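Torgate Centre for Domestic Studies
Household Management, Unit 16: Cold Storage in the Home
Handout prepared by Tsegereda Adugna
Module leader: Modupe Balogun

Reading before the Monday class: Nyaga, course reader, section on refrigerators and freezers.

1. Fridge or freezer

Students should be able to state where a given item belongs before they open a door or drawer. The fridge compartment should be kept at 5°C or below and the freezer at -18°C. Raw meat is covered and placed on the lowest shelf. Cooked dishes go above it. Drinks in daily use stand in the door, with the caps fully tightened.

Where the freezer is a pull-out drawer beneath the fridge, everything is seen and reached from above. Packets are best stood on edge with the label uppermost. Heavy items go at the bottom, and the drawer must close without being forced. 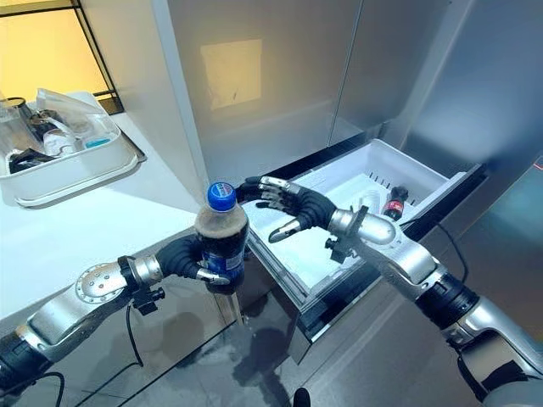
Fizzy drinks require particular care. Water expands as it freezes, and a full, sealed bottle of cola left in a freezer may split or leak. Glass bottles are a greater hazard and should never be frozen. A drink that must be chilled quickly may be stood in a bowl of iced water - a little salt in the water will speed the process.

2. Working at an open drawer

Set out on the worktop all items to be stored, and decide their order, before opening the freezer. Hot food is first allowed to cool, but should not be left out for more than two hours. Containers are dated and labelled.

3. Written task

Draw a plan of the cold storage in your own kitchen and mark any item you would move. Give your reasons in no more than 100 words per item. Work should be handed to Ibsa Gidey at the start of the next practical.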